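Section 4: Folding Knits and Sweatshirts

Now that your Pavley folding guide is unpacked and you've had a little practice with towels, it's time to move on to the pieces most people put off until last. Knits are soft, they stretch if you tug at them, and they love to slide around, so please don't be discouraged if your first two or three come out lopsided. They will still fit in the drawer!

Before you start, pick a surface you can reach across comfortably. A dining table is lovely, but a bed or a daybed does the job too, and a mattress with its plastic cover still on is fine as long as the cover is pulled tight.

1. Lay the garment face down and smooth it from the middle outward with flat hands.

2. Bring each sleeve in across the back. Let the cuffs lie wherever they land for now — you can tuck them in at step 4.

3. Take hold of the hem at one corner, and gather a small fold of fabric farther along with your other hand.

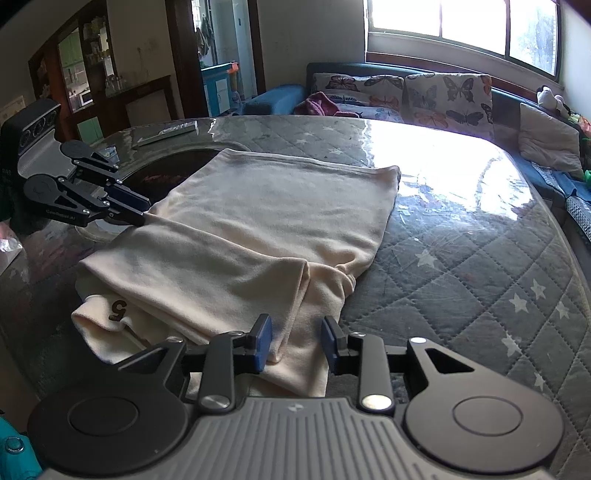
Fig. 5. Cream knit garment, held at a corner and at a gathered fold.

4. Lift gently and bring the garment over on itself, keeping the straight hemmed edge as level as you can. If a cuff or a bit of the lower layer peeks out at the side, slip it back underneath.

5. Press out the creases with your palm, working toward the open side, and fold once more to suit the depth of your Natine drawer insert.

Note: Creases running at a slant usually mean one side has been pulled harder than the other. Let go, smooth, and take hold again.

Caution: Don't press down hard on printed numbers or lettering while the garment is still warm from the dryer. Give it roughly 5 minutes to cool first.

Heavy winter knits, the kind you'll be wearing in January, are better rolled. See Section 5 for those.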